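The Corner at Custhorpe

The rover had to get from the brick wall to the red hydrant. That was the whole job, and on the first night it failed.

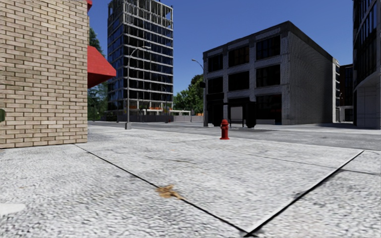
Run 378

By October we had stopped giving the rover a map. The method was simple enough to write on a card: show it one view, let it guess how far off each thing was, then let it drive on the guess. Zhuravel, the simulator, kept the true distances and told us afterwards how wrong it had been.

It was good at towers. It was good at trees. What it could not manage was the leaf on the joint. Every time it came to the leaf it stopped, backed up and went the long way, as if the dark line underneath were the edge of a pit.

I watched 11 of these in a row with my coat on. The heating in the Piltness lab went off at six.

"Take the leaf out," my supervisor said over the phone.

I said the leaf was the result. She was quiet for a bit, then told me to write it up properly and go home.

I didn't go home. I shifted the sun instead, a little at a time, and left everything else alone. At run 606 the rover slowed at the joint, waited, and rolled over the leaf. It did the same on the next run, and the one after. Then it stopped again and wouldn't budge for the rest of the batch.

Run 827

We moved the same weights to the real machine on November 9, 2018, in the car park behind Wudville station. There was a joint in the concrete there too, and plenty of leaves. I set the rover down and stood well back, the way you do with a kid on a bike.

It drove up to the first leaf and stopped.

I waited. A train came in and left. I had my hand on the switch — I had already started the sentence for the report — when the front wheels began to turn.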